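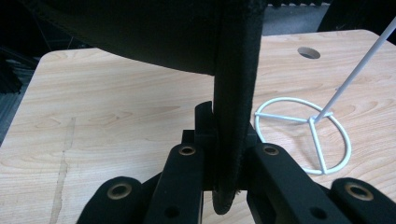
4.2 Soft goods with a flap

Claims that felt-like cloth "remembers" a fold are common in the care literature and rarely tested. Heinonen's trial of 300 folds is the one most often cited, yet it used flat squares only, with nothing hanging from them.

Figure 6. Black fabric item over a wood-grain tabletop, its narrow flap hanging straight down.

A hanging flap makes the question harder. It adds weight at one point, and any crease near the join may come from that pull and have little to do with how the item was stored. The Drilik guide advises laying such flaps flat before folding but gives no figures to support this. We could find no comparison with items simply rolled up.

We are also wary of the Clarkik scores for dark cloth. Creases in black pile are hard to see, and two raters looking at the same item may well be scoring the light. Until the scores are repeated on paler cloth, we treat them as weak evidence and leave them out of Table 3.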